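Subject: Re: [pumcombe-mending] Sorting the clothes for the June swap
Date: 2025-04-20

Hello all,

Thank you, Tanveer, for getting us started. I meant to answer sooner, but I wanted to sort through a few things first so I'd have something useful to say. You wrote:

> I have 113 pieces promised for the swap and no idea how
> to fold them so people can find anything. Do we fold
> before we sort, or after? Last June was such a jumble.
> Tanveer Zaidi

I say sort first! If you fold a heap as you come to it, you only end up unfolding half of it again to look for stains and pulled seams. Dark green is a color I always take over to the window, as it hides so much in the creases.
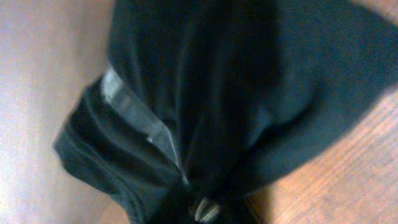
Teshome: I'd shake every piece out before doing anything else, and do up the zippers and buttons while it's flat. A big soft lump of cloth takes up twice the room it needs to.

Quite right, and I've started doing it too. After that I like a clear bin with no lid - you can see the blues and grays and the bit of plaid through the side without digging down to the bottom.

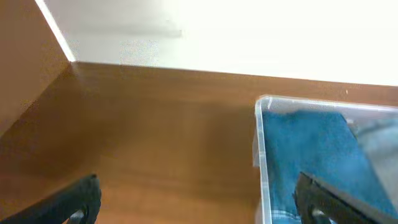

Vol. 2, No. 80

That's the number of our old newsletter with the folding chart in it, if anyone kept a copy (mine went to Akach and I haven't had the heart to ask for it back). As I remember, it had jeans and other denim folded into a bundle or rolled up long, and I still go back and forth between the two. Rolling is lovely in a deep bin, but folded bundles stack better on the table.
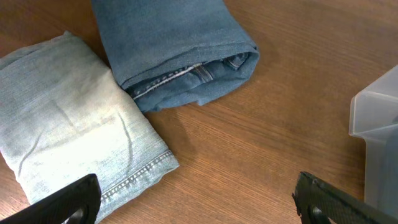
Light and dark denim, with a bin at the side.

Do bring your own bins if you can spare them, and write your name on the bottom. I'll be at Pluvis with the table cloths and the hangers.

Warmly,
Akach's neighbor on the hill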